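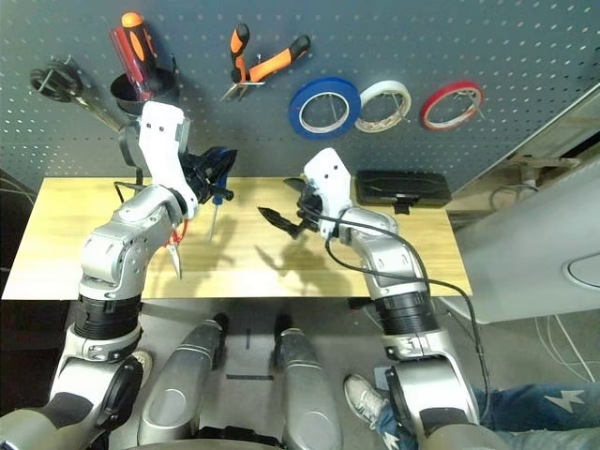 Abb. 1: Werkzeugwand mit Zange, Schraubendreher und drei Rollen Klebeband.

Projektbericht: Wie korrigiert sich eine Lokalzeitung?
Seminar Medienethik, Gruppe Ranent

1. Fragestellung
Zeitungen machen Fehler, das ist bekannt. Weniger bekannt ist, wo sie diese hinterher zugeben. Wir haben dazu das Onlineportal »Kereama Bote« und das Anzeigenblatt »Sotever Woche« ausgewertet, beide aus dem Verlag Trunik.

2. Vorgehen
Untersucht wurden alle Berichtigungen eines Jahrgangs, zusammen 87. Notiert haben wir Platzierung, Wortlaut und Abstand zum fehlerhaften Artikel. Der August musste zweimal codiert werden, weil die Gruppe sich nicht einig war, ob »präzisiert« schon ein Geständnis ist. (Ist es, mit 60 Prozent der Stimmen.)

3. Ergebnisse
Falsch geschriebene Vereinsnamen werden binnen eines Tages korrigiert, vermutlich weil Vereine anrufen. Bei Zahlen aus dem Stadthaushalt dauerte es im Mittel 19 Tage. Über 10 Berichtigungen standen unter dem Veranstaltungskalender, in einer Schriftgröße, die wir sonst nur von Beipackzetteln kennen. Das Wort »Fehler« meidet die Redaktion; beliebt ist »missverständlich«, auch bei einem falschen Wahlergebnis.

4. Grenzen
Stillschweigende Änderungen im Netz konnten wir nicht erfassen. Eine Anfrage an den Verlag blieb unbeantwortet, eine zweite wurde an die Anzeigenabteilung weitergeleitet. Deren Preisliste liegt im Anhang.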